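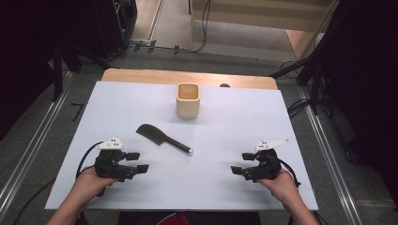

Home Galleries Notes Archive Contact

Small Pieces, Pretend and Otherwise

3/22/25 — 3 min read

We have been sorting the odds and ends box at the Gyamfi room, and this gallery covers a few things from it. The box holds 36 pieces at the last check. Most came in mixed lots, so very little of it matches, and hardly anything has its original packaging. Sets that do have a name on the carton, such as the Prestitz tea things, are kept on a separate shelf and will get their own page.

The toy cleaver

A toy cleaver with a broad dark gray blade and a slim black handle. The end of the handle has a small silver cap. The blade is a plain rectangle with a rounded corner at the tip, and it is the shape people usually draw when they are asked to draw a cleaver.

It is listed under kitchen, together with the play food. We had it under tools until December, which made it hard to find.

The cream cup

Square, with rounded corners, open at the top, and a light tan color inside. We list it as a cup. It also works as a holder for small loose parts, and that is what it gets used for most on sorting days.

The white board and the table

The board goes down on the light wood tabletop whenever we lay things out. It covers most of the surface, and dark pieces are much easier to pick out on white than on wood grain. A plain board is enough for this. We tried a patterned cloth from Bivex first and went back to the board after one afternoon.

The brown one with teeth

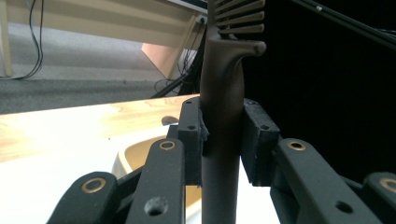
Dark brown and matte, with a long round handle that widens toward the head and a row of teeth down one side. It could be listed as a comb or as a brush. The label currently says "comb/brush" and will stay that way until somebody has a better idea. It is in the grooming group for now, next to the hand mirrors.

How the groups work

Kitchen, grooming, tools, and a last group for anything left over. Each group has a tray, and each tray has a printed card with the piece names on it. A full sort takes some 60 minutes if the trays start out in order — longer if they do not.

Still to be added

The Funevetti stacking bowls, the wooden eggs, and the second tray of play food. The bowls need new labels before they go up.

Previous gallery Next gallery

This site uses cookies to remember your display settings. By continuing to browse, you agree to their use. Accept Manage settings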